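Warum ich mit Konservativen lieber streite als mit meinesgleichen

Von A. Chatzigeorgiou
22. Juli 2018

14 Kommentare - 62 Mal geteilt

Also gut, ich gestehe es gleich am Anfang: Ich bin links, schon immer gewesen, mein Elternhaus war es, mein Freundeskreis ist es, und in meinem Bücherregal stehen die üblichen Verdächtigen (zur Hälfte ungelesen, aber das ist ein anderes Thema). Und trotzdem waren die besten politischen Gespräche, die ich in den letzten zwei Jahren geführt habe, fast alle mit Leuten, die völlig anders wählen als ich.

Darauf gekommen bin ich im Juni, bei einem Wochenende in Ondunau. Da gibt es seit einiger Zeit eine kleine Gesprächsreihe, in der Leute aus verschiedenen Lagern einen Text lesen und dann darüber reden, ohne Podium, ohne Experten. Diesmal ging es um den Begriff des Fortschritts. Ich bin hingefahren mit der festen Überzeugung, dass ich den für mich gepachtet habe. Fortschritt, das sind doch wir! Die anderen bremsen.

Nach einer halben Stunde war ich ziemlich still. Mir gegenüber saß eine Frau, die sich selbst als stockkonservativ bezeichnet hat, und sie stellte eine Frage, die mich bis heute beschäftigt: Woran würdest du merken, dass eine Veränderung keine Verbesserung war? Ich hatte keine Antwort. Ich hatte drei Ausflüchte, und alle drei klangen schon beim Aussprechen dünn.
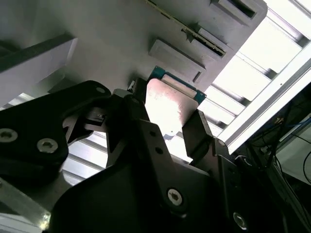

Das Bewahren hat einen schlechten Ruf

In meinem Umfeld jedenfalls. Wer etwas bewahren will, hat Angst, heißt es, oder er hat etwas zu verlieren, am besten beides. Ich habe das selbst oft genug gesagt, gern nach dem zweiten Glas Wein. Dabei bewahren wir Linken doch auch ständig! Wir verteidigen den Kündigungsschutz, die Stadtbücherei, den Sonntag ohne Ladenöffnung, die Auenwiese hinter dem Bahnhof. Bei uns heißt es dann nur anders, nämlich Widerstand.

Und umgekehrt sind die Leute, die sich konservativ nennen, oft erstaunlich veränderungsfreudig, wenn es um Technik geht oder um Märkte. Da darf alles umgebaut werden, je schneller, desto besser, und wer fragt, was dabei mit den Familien und den Dörfern passiert, gilt plötzlich als Bedenkenträger. Das habe ich der Frau in Ondunau auch gesagt, ein bisschen triumphierend, muss ich zugeben. Sie hat gelacht und gemeint, das werfe sie ihrer Partei seit Jahren vor.

Da saßen wir dann. Sie war mit den Ihren unzufrieden, ich mit den Meinen, und zwar über weite Strecken aus demselben Grund.

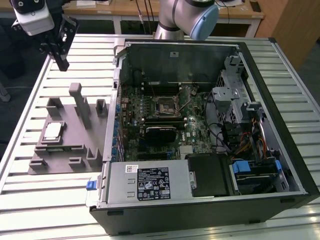 Offener Rechner auf dem Arbeitstisch.

Jetzt kommt natürlich der Einwand, den ich aus meinem Bekanntenkreis schon kenne: Das ist alles nett, aber am Ende geht es in der Politik um Interessen und um Macht, und wer da vom gemeinsamen Boden redet, macht sich zum nützlichen Idioten. Ich nehme den Einwand ernst. Es gibt Fragen, bei denen ich keinen Zentimeter nachgebe, und es gibt Leute, mit denen ich mich an keinen Tisch setze. Wer anderen Menschen die Würde abspricht, mit dem muss ich nicht über Fortschritt philosophieren.

Aber das sind doch nicht die meisten! Die meisten wohnen im selben Haus, fahren mit demselben Bus und regen sich über dieselbe Baustelle auf. In Clilstead, wo ich vor langer Zeit ein Austauschjahr verbracht habe, gab es jeden Monat eine Bürgerversammlung in der Turnhalle. Da kamen manchmal 60 Leute, und man hat sich angebrüllt wegen einer Buslinie, und hinterher standen alle noch auf dem Parkplatz herum und haben weitergeredet. Ich fand das damals furchtbar provinziell. Heute vermisse ich es - nicht das Brüllen, aber den Parkplatz.

Was mir bei uns fehlt, ist genau dieses Danach. Wir treffen uns entweder mit Gleichgesinnten oder wir treffen auf die Gegenseite in irgendeiner Kommentarspalte. Unter einem Artikel über Tempolimits habe ich neulich 127 Beiträge gelesen (fragt nicht, es war spät), und in keinem einzigen stand eine Frage, die wirklich als Frage gemeint war. Lauter Ausrufezeichen. Ich sollte da vielleicht still sein, ich benutze sie ja selbst gern.

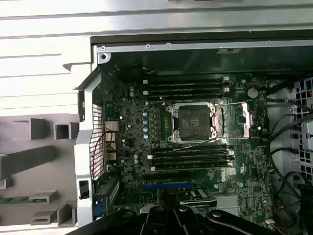 Und bevor jemand sagt, dass früher eben auch nicht alles besser war: stimmt. Der Stammtisch meines Großvaters war keine Schule der Toleranz, und Frauen saßen da überhaupt nicht. Ich will dahin nicht zurück. Ich will bloß, dass es wieder Orte gibt, an denen man einander widersprechen kann und trotzdem nächste Woche wiederkommt. Das Café Odari bei uns um die Ecke wäre so ein Ort, wenn nicht jeder dort mit Kopfhörern säße, ich eingeschlossen.

Über die Frage vom Fortschritt denke ich übrigens immer noch nach. Eine halbe Antwort habe ich inzwischen: Ich würde es wohl daran merken, dass die, für die man etwas verändert hat, nicht mehr gefragt werden, wie es ihnen damit geht. Ganz zufrieden bin ich damit nicht. Im Herbst ist wieder ein Wochenende in Ondunau, der Text soll diesmal vom Eigentum handeln, und ich habe mich schon angemeldet.

Zuletzt aktualisiert: vor 2 Tagen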